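Bin picking with a "retry memory": our results so far, and a question about cables

Flollimside
Posted September 2021

Hello everyone, long-time reader, and I finally have something worth sharing! Since July our little group at Grovside has been working on picking mixed objects out of a gray bin with one big arm, and the thing we wanted to test was whether it helps to let the planner remember where it has just failed. We call it a retry memory, which sounds grander than it is. After a missed grasp, the spot gets marked down for the next 8 attempts, so the arm goes and bothers something else for a while.

We ran 400 attempts with the memory off and 463 with it on (the numbers don't match because the second batch ran over lunch and we let it finish). The long strings of misses on the same object got much shorter with the memory on. Overall success only went up a little, and I'd love to hear what you all make of that.
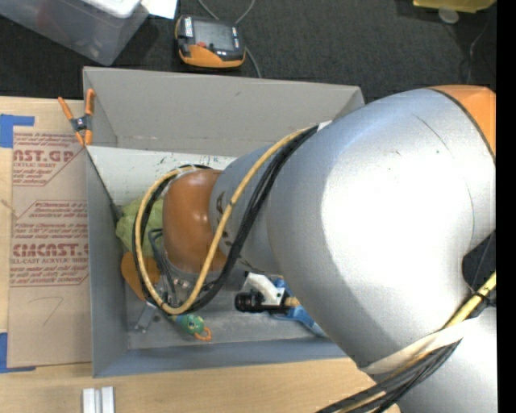
Arm down in the bin, mixed objects, cables looped around the wrist.

My other question is about the dress pack. You can see how the yellow cable and the black bundle swing out in a loop at the wrist, and I worry about them brushing the objects on deep picks. How do the rest of you route yours?

Mameck
Re: Bin picking with a "retry memory"

Lovely write-up, thank you for posting it. I'm going to be a bit of a grump about the comparison, though. If the two batches were run one after the other, then the bin was in a different state for each, and a few easy objects near the top could account for your little bump. Did you reset to the same layout?

Flollimside

We did not, and you're right to ask. We tipped everything out and put it back by hand before each batch, so the mix was the same but the layout wasn't.

Manalastas

I don't agree with Mameck that this sinks it. The claim I care about is the one about repeated misses, and that should hold up under any layout you like, as long as the objects are the same. What I would change is the memory length. We tried something similar with a suction cup and found that a long memory made the arm avoid a whole corner, even after the pile had shifted and there was a perfectly good pick sitting there. Try 2 and see if you lose anything.

On the cables, I'd pull that loop in closer to the link and add another strap up high. You'll give up a bit of wrist rotation, but with parallel jaws you can usually get the same grasp from the other way around.

Mameck

Fair enough on the repeated misses, I'll give you that one. I still wouldn't put the overall number in a paper without shuffling the two conditions together. And please don't strap it too tight! I did that once and spent a whole afternoon replacing a connector.

Flollimside

Thank you both, this is so helpful. I'll alternate the conditions from one attempt to the next, and run the shorter memory as a third one. Strap is going on first, loosely, and I'll post the new table in this thread when I have it.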